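Ticket: Trison grippers, left one slow to close
Opened by: Ksawery Ostrowski
Status: open

Me again! Swapped the controller over to the Deso one this morning and ran the same pick 30 times on each arm. The right gripper's fine, lovely even, but the left still lags when it closes (same as with the Allis box, so I'm letting that one off the hook). Hubert reckons it's the cable where it bends over the top of the gripper. I've set the grip force to 961 on both, down from 1,062, and the lag hasn't budged. Next I'll swap the two cables and run the lot again 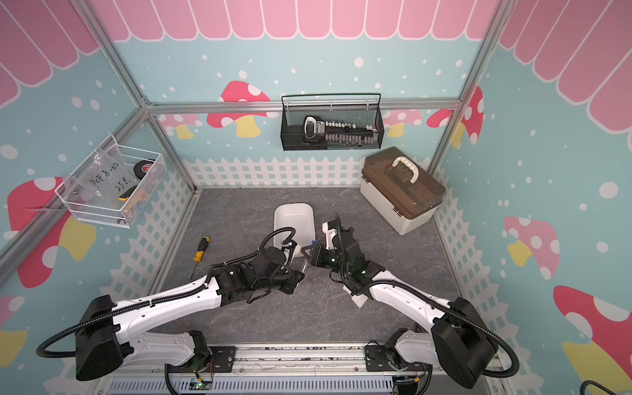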